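Bluetooth headphones keep dropping to mono on calls, any way round it?

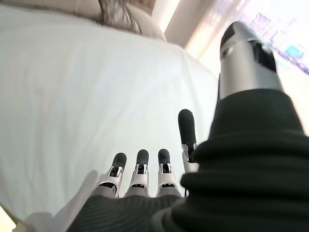 Black tips near white fabric

Posted by Amparo Urrego in Headphones and Speakers

Hi all, hoping someone can save my sanity before I send these back. I bought a pair of Horkard over-ears in September, mainly for working from home, and for music they're lovely. Big warm sound, comfy, battery goes on for days. I had the old wired Dalsgaards before and I really didn't think wireless would come close.

The trouble starts the second I join a call on my laptop. Everything goes muffled and flat, like listening to a radio in next door's kitchen, and if I've got music on quietly in the background that goes the same way. When I hang up it stays like that for a bit and then pops back to normal, except when it doesn't and I have to turn the headphones off and on again. On my phone I hardly notice it.

What I've tried so far: forgetting them and pairing again (twice), updating the firmware in the app, turning off noise cancelling, and sitting practically on top of the laptop in case it was range. I also tried them on my sister's laptop and they did the same thing there, so I'm starting to think it's the headphones. The laptop is 4 years old if that matters. I've got the receipt and the shop has been nice about it, but I'd be sad to lose them because the music side is so good.

Is this a fault or am I missing a setting? And if it's just how they are, would a different pair be any better?

Kirsten Damgaard replied

Not a fault, so hang on to them for now! You've run into a very old Bluetooth annoyance. Your headphones have two ways of talking to the laptop. One is for music, which is stereo and sounds nice but only goes in one direction. The other is for calls, which carries your microphone as well, and on a lot of kit it squashes everything down to mono at phone quality to make room. As soon as your meeting program grabs the headphone mic, the laptop flips to the second one and your music gets dragged along with it.

What fixed it for me was not letting the laptop use the headphone mic at all. Go into the settings of whatever you use for meetings, leave the speaker set to the headphones and change the microphone to the laptop's own one. Do the same in the main sound settings, because some programs ignore their own menu and take the system default (mine did this for weeks before I noticed). If you see the headphones listed twice, once as "headphones" or "stereo" and once as "headset" or "hands-free", pick the first.

The bit where it sticks after you hang up is usually a program still holding on to the mic. With me it was a browser tab I'd left open from a meeting in the morning. Close the tab, or quit the meeting program properly so it isn't sitting down by the clock, and it should pop back within 3 or 4 seconds.

If your laptop mic is awful (mine picks up every key I press, people have complained) then a small plug-in USB mic is worth having. I use a Priver one that sits on a little stand behind the keyboard and it sounds miles better than any headphone mic I've owned, including on headphones that cost a good deal more than yours. You then keep the full stereo sound for the whole call.

As for swapping them, I wouldn't bother just for this. There is a newer type of Bluetooth that handles calls much better, but the headphones and the laptop both have to support it and a machine of that age very likely won't. You'd spend the money and be back where you started. Maybe one to think about when you replace the laptop.

Let us know how you get on, and say which meeting program it is if you can't find the menu.

skoltomdale272 replied

Does the box have a cable in it? Mine did. Plug it in and use it wired for calls, sounds fine. On my pair the headphone mic switches off when the cable's in so check that first. Had more than one Horkard and they're all like this on a computer, no idea why they don't put it in the booklet.

Amparo Urrego replied

Kirsten you star, it was the mic! Changed it in the meeting program and nothing happened, then changed it in the main sound settings as well and it came good straight away. Just did an hour's call with proper sound. My boss says I'm a bit echoey on the laptop mic so I'll have a look at the USB ones at the weekend. There is a cable in the box too, still in its bag, so I'll keep that in the drawer for when the battery's flat. Thanks both!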